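Stock back in as of 12 September 2025. Old price held till the end of the month, then it goes up a bit, sorry, cloth costs.

# Claeys roll-up whiteboard sheet

Wipe-clean writing sheet on a roll. Hang it, write on it, wipe it, roll it up again. Made for people who teach or run meetings in rooms that aren't theirs - village halls, church rooms, the back of the library - where you can't screw a board to the wall and the flipchart easel has gone missing again.

We've sold it from the Clelthorpe shop for a good while and it's the one thing that gets reordered without us pushing it.

## What you get

- the sheet itself, white, matt-ish, wooden batten top and bottom
- 4 hooks, two sizes, for picture rail or door top
- cotton tie for when it's rolled
- carry sleeve with a shoulder strap
- one cloth

Pens are **not** included. People ask every week. See further down for which ones to buy.

## Sizes

| Name | Width | Drop | Fits sleeve |
|---|---|---|---|
| Small | 54 cm | 80 cm | yes |
| Medium | 90 cm | 120 cm | yes |
| Large | 120 cm | 150 cm | long sleeve, sold with it |

Small is fine for a kitchen door or a one-to-one lesson. Medium is what most tutors take. Large is lovely but think about the bus.

Width is the writing width. The battens stick out a touch each side so measure your door before ordering, we do get returns for this.

## Hanging it

Picture rail: big hooks, one each side, done.

Door: small hooks over the top edge. Shut the door gently the first time. If the door is tight in its frame the hooks will mark the paint, so use the felt pads (in the little bag, easy to miss, don't throw it out).

Plain wall: no rail, no door? Two of the removable strips from any DIY shop will hold the small and the medium. Not the large. We tried it in the shop and it came down on the till.

The bottom batten is weighted so it hangs flat. New ones curl a bit at the lower corners for the first day or two. Leave it hanging overnight and it settles. Rolling it the wrong way to "fix" the curl makes it worse. Roll with the writing side OUT, always.

## Writing and wiping

Dry cloth for anything written that day. Damp cloth for anything left over a weekend. For older marks, a drop of washing up liquid in warm water, then rinse, then let it dry before you roll. Rolled damp it will smell, and the smell stays.

No scouring pads. No nail varnish remover. Nele Timmermans at the Brallstead evening classes rang to say she'd used hairspray on a bad patch and it worked, but it left a shiny spot that pens now skid over. So don't.

Ghosting - that faint grey you get on cheap boards - does turn up eventually, mostly with red and green. Wipe the same day and you put it off a long time.

## Which pens

Ordinary dry-wipe, bullet tip. Chisel tips are OK but the corner can catch if you press. Keep the caps on, store them flat. Stood tip up they dry out and then you press harder and then you mark the sheet.

Felt-tips are fine for small children's groups **as long as the packet says washable**. They bead slightly and you need a wet cloth, dry won't shift them. Let the ink dry before small sleeves go near it. Permanent markers: no. Check the pen pot before class, there is always one in there. 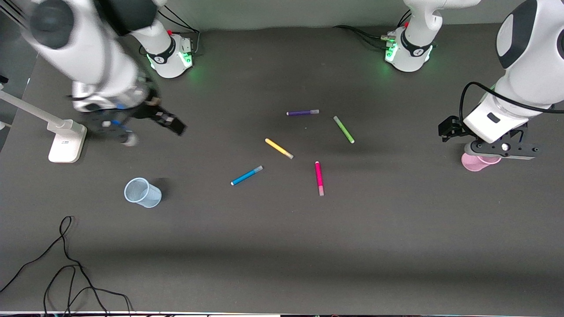

## Customer notes

"Used mine for two terms of Dutch conversation, up and down the stairs at Renen hall every week. Strap stitching went a bit on the sleeve, you sent another. Sheet still good." - Ineke Bosman

"Bigger than I thought. Good though. Would like lines on it." - Roel Boersma

"I do cookery demos and hang it from the extractor hood. Wipes down even with oily fingers. The tie is too short once you've rolled it loosely." - Pendo Bakilana

Fair point on the tie, new batch has a longer one. Lines: we asked Claeys, they say maybe. A faint square grid is more likely than lines. Will put it here if it happens.

## Spares

- cloths, pack of 4
- hooks and felt pads, bag
- sleeve, standard or long
- battens - ask us, we keep a few behind the counter

We can swap a batten if you bring the sheet in. Takes ten minutes or so if Nathalie is in, otherwise leave it with us till the next day. Please wipe it first!

## Delivery and returns

Small and medium go in a tube by normal post. Large goes by courier and needs someone in to sign. We can't leave it with a neighbour unless you tell us which one when you order.

Schools and halls wanting over 32 sheets, email first, we'll need to get them in specially and theres a better price at that number. Invoice is fine for schools.

Returns within 30 days, unwritten on please. If it arrives with a crease across the middle that's the post, not you - send a photo and we'll sort a new one. Light creases near the battens drop out on their own.

Collection from the Clelthorpe shop is free, ring the side bell if the front is shut. Tell us your order name not the number, the numbers are in the wrong order on our list at the moment and its quicker.

Questions to Nathalie Vermeulen at the shop, mornings best.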